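Filed under: About us > Bench & sim testing

About Flondside

We try out grippers, arms, wrist cameras and controllers for people who have to buy one and don't have a spare month to find out which. Small shop. Two of us full time, Walter Yupanqui on controllers and Iona Halliday on grippers and cameras, plus whoever we can borrow. No reseller deals. We don't sell hardware and we don't take a cut.

Most of the work starts in simulation now. It used to be all bench. Bench is slow, fingers get bent, and you can't run the same door 200 times in one afternoon without somebody losing their patience. So: sim first, short list, then the real thing on the bench for the last two candidates.

What we run

The house set. Rooms, corridors, doors, odd flooring. Colors are loud on purpose, plain gray walls let a weak camera off too easy. Every arm and gripper pair gets the same rooms and the same start poses, and the head camera gets tilted, sometimes badly, to see what the controller does with a view it doesn't like.
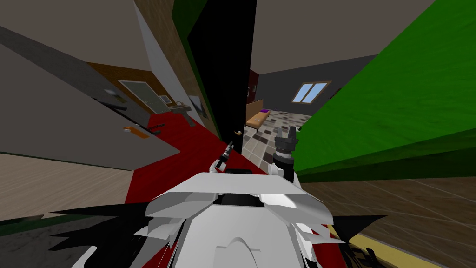 Head camera view, both arms up, house set.

Both arms stay in view for this one wherever we can manage it. A lot of controllers are fine until their own forearm covers the thing they were heading for. Walter logs every time that happens and it goes in the report wether the client asks or not.

Then wrist cameras. Same rooms, camera down by the palm, looking out past the fingers. People underrate how much of a wrist view is just gripper. With a wide housing you lose the whole bottom of the picture, and whatever is left has to do the job. We compare mounting heights, lens angles, finger lengths. Long thin fingers cover less but they still cross the edge you want to track, and corners where a couple of surfaces meet are where depth guesses tend to go wrong, so we park there and look hard.

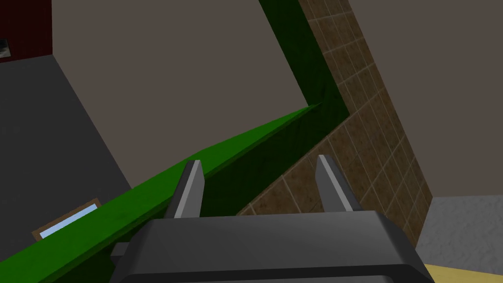 Grasp checks

Separate from the rooms. Everything else switched off, plain black behind, one object, one gripper. Parallel two-finger units mostly, that's what clients send us. Handles are the favorite because they look easy. Narrow at one end, wide at the other, and where you take hold matters a lot more than how hard you squeeze. Grip down by the narrow part and you've got all the weight up top. Grip higher and you may not have the opening for it.

We score the approach, the close, the lift and a slow wrist roll. Slip gets measured in sim and again on the bench, and when the two numbers disagree we print both. They disagree more than vendors would like. Low-poly models make it worse, a faceted handle gives you flat contact patches a turned one doesn't have, so we rerun the close calls with a finer mesh before anyone spends money.

Camera gets judged here too. Dark fingers on a dark background is a rotten case for segmentation and we keep it in for that reason.

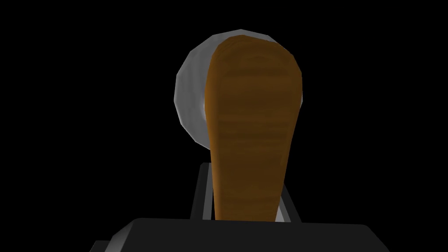 Londoño wrote back after getting a grasp report from us that the slip tables were the useful part and the summary page could have been half as long. It's half as long now. Same note asked for finger opening to be listed next to every grasp, not just at the end, and that went in too.

What you get

A short report, the raw logs, the clips, and a call with Iona if you want to argue. The controller comparison runs on Vadik, our own test runner, which just makes sure everybody gets the same seeds and same time limits. The longest comparison so far came to 1772 grasps and we would not do that again in one go.

We will tell you if the cheap one is good enough. It often is.

Where we are

Office and bench are in Cukow, upstairs, ring the lower bell. Bench visits by arangement, Saturday mornings usually best because the arms are free. Bring your own gripper and the mounting drawing for it please. Without the drawing we spend the first hour making an adapter plate and you spend it watching.

Last updated: May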